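About Sununel

Sununel sells small bowls in plain colors for everyday use at home.

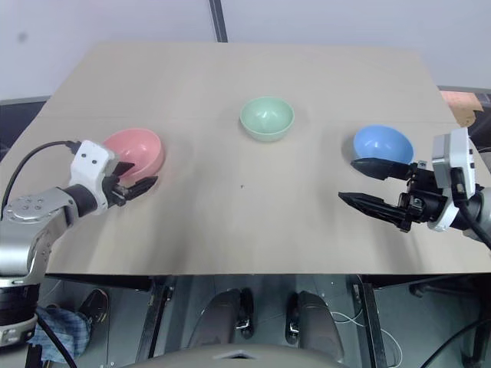 Erzsébet Mészáros started the business in May with 2 shelves of stock and a rented counter in the Oláh building. We now supply 20 stores and ship our own web orders from the back room.

Most people buy a mixed set — pink, green and blue sell best together — but every color is also sold singly, so you can replace one later. The bowls are sized for dips, nuts, a portion of fruit or the odds and ends by the front door.

Our second line, Dutumum, covers serving plates. Store accounts and returns are handled by the same two people who answer the phone.

Page updated 11/14/23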